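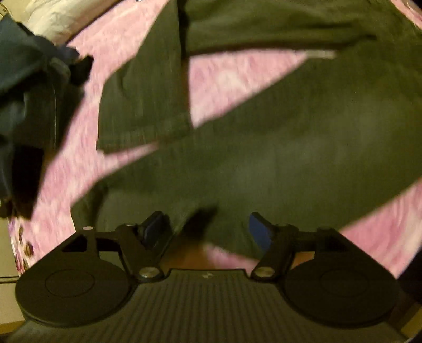
Drillon Lolter Storage Bench, Walnut Finish

I've been selling entryway furniture for a good while now, and the Lolter is the bench I end up talking people into more than any other. It came into the shop as a filler piece, to be truthful with you. We needed something between the cheap flat-pack benches and the big hall trees, and Drillon had this one in their back pages. I ordered four. They were gone in a couple of weeks, and I kept the last one for my own front hall (my wife still thinks it was a gift).

So what do you get? It's a 42 inch bench with a lift-up seat and one long compartment underneath. No drawers, no cubbies, no little baskets that never slide back in straight. I throw boots in there, dog leashes, a couple of umbrellas, the bag of ice melt. The lid has a pair of soft-close hinges, and they really are soft! You can let go halfway and it drifts down by itself. If you've ever owned a toy chest from the eighties you know why I care about that.

The frame is solid rubberwood and the panels are veneered board. I get asked about that a lot, so there it is in plain words. The walnut is a finish over the rubberwood, a medium brown that leans warm, and it sits nicely next to oak floors. Next to real walnut furniture it looks a bit redder. If matching matters to you, write to me and I'll mail out a finish chip.

Sizes

Width 42 inches
Depth 17 inches
Height 18.5 inches
Inside compartment 38 by 14 by 11 inches
Weight 47 pounds
Seat rated for 400 pounds, spread evenly

Measure the depth of your hall before you order, please. Seventeen inches doesn't sound like much until you have to open the front door past it. I had mine behind the door for one evening and then it went to the other wall. Also leave a couple of inches behind it, the lid tips back a little when it's all the way up.

Putting it together

Call it forty minutes with two people, an hour and a bit if you're on your own. The hex key in the box works but it's short, so use your own if you have one. Leave all the frame bolts a half turn loose until the bottom panel is in, then tighten everything. The instructions have that step on page six, and by then most folks have already cranked everything down (I did). The hinges go on last. There's a small screw on each one that sets how fast the lid closes, and if yours comes down too slowly, back it off a quarter turn at a time.

The seat cushion

Sold separately, item 1241. It's made for us by Arriaga, with a zip cover in oatmeal, slate or a dark green I like a lot. It's two inches thick and ties on at the back corners, so it stays put when you lift the lid. The cover goes in the wash on cold. Don't put it in the dryer, it comes out about right for a smaller bench.

What customers have told me

"Bought it for the mudroom and then bought a second for the foot of the bed. The lid is the best part. I wish the feet had pads in the box." Rajeshwari Subramaniam

She's right about the pads, by the way. We now drop a set of felt ones in with every bench we ship.

"Good sturdy bench. One panel had a ding in the corner and they sent a new one without any fuss. Color is a little darker than I expected." Faustino Alvarado

Other pieces that go with it

The Pidura wall rack (item 1705) comes in the same walnut finish and hangs nicely over the bench, with five double hooks and a narrow shelf on top for keys and mail. Get it into studs if you're hanging winter coats on it. There's a matching mirror too, though it sells out on me all the time.

Shipping and returns

The bench ships in one box, and it's a long heavy one, so have somebody around to help you get it through the door. You have 21 days to send it back if you don't like it. I do ask that it be in the original carton, so hang on to that until you're sure.

Lolter bench, walnut: in stock
Lolter bench, white: back in November
Cushion, all colors: in stock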